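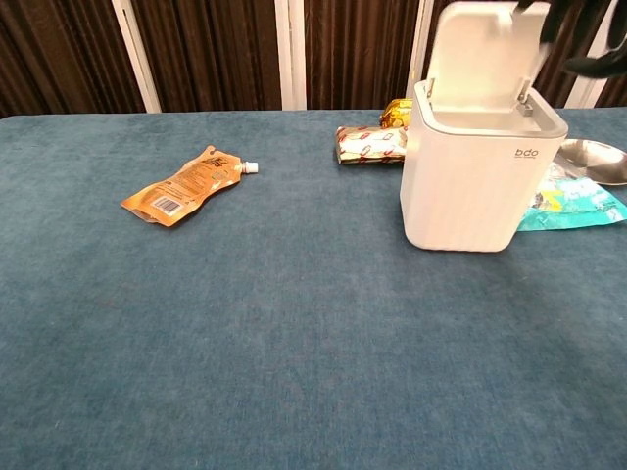
What happens if the gripper keeps pressing after a lid has reached its stop?
The controller should see the force rise and back off. On the Pramier 4 with the original firmware it often doesn't, and the arm goes on pushing until the joint overload trips or something gives.

Pramier 4 Tabletop Arm with Two-Finger Gripper (refurbished)
Sold by Hilton Demitz Equipment
Condition: refurbished, tested on light household tasks
Page last revised 2025-04-20

We sell this arm and we use it ourselves, so read the maker's leaflet first and then read this. The leaflet says "gentle contact sensing on every task". We would not put it that strongly.

What went wrong
In January we ran 48 attempts at one job: put a small piece of rubbish in a countertop bin with a hinged lid, then close the lid. The arm finished 40 of them without trouble. In 4 it missed the lid. In 2 it dropped the rubbish beside the bin. In the other 2 it got hold of the lid, pushed down, and carried on pushing. One bin slid off the table. The other had its hinge pin bent, and Kyu-ri Yook had to hit the stop button because the arm had not noticed anything was wrong.

Two in 48 may sound small. It is not small if your fingers are on the bin.

The cause, as far as we know
Jiahui Duan went through the logs. The force limit is read at the wrist, and the reading is smoothed so heavily that a short, hard push hardly shows. Light plastic lids are the worst case: they flex, the reading creeps up slowly, and the software takes it for normal travel. The maker told us the bins were "outside the intended range of objects". A kitchen bin seems a fair thing to ask of an arm sold for kitchens.

What we change before sale
Smoothing on the wrist reading is cut back and the closing force is capped. A wired stop button is fitted as standard. The old button on the base is still there, but you have to reach under the arm to press it, and we don't count it as a safety device.

Does the change fix it?
It makes it better. Ilango Shenoy repeated the lid job after the change and had no overpush, on the bins we own. We have not tried heavier lids or glass jars, or anything with a spring catch. If a dealer tells you the new firmware covers those, ask to see the runs.

Before you switch it on
Fix the base to the table. Clamps are supplied.
Keep hands out of reach of the arm while it is closing anything.
Put the stop button on your side of the table.
Don't leave it running alone, whatever the leaflet says about overnight use.

In the box
Arm, gripper, power supply, wired stop button, two clamps, spare finger pads, printed copy of our test log including the failed runs.

Not included
Camera, table mount, bins.

Returns
Accepted if the arm overpushes at the capped setting. Send the log file with it. Write to Blair Carnegie in the workshop and give the serial number from the base plate. Units with the cap removed are not covered.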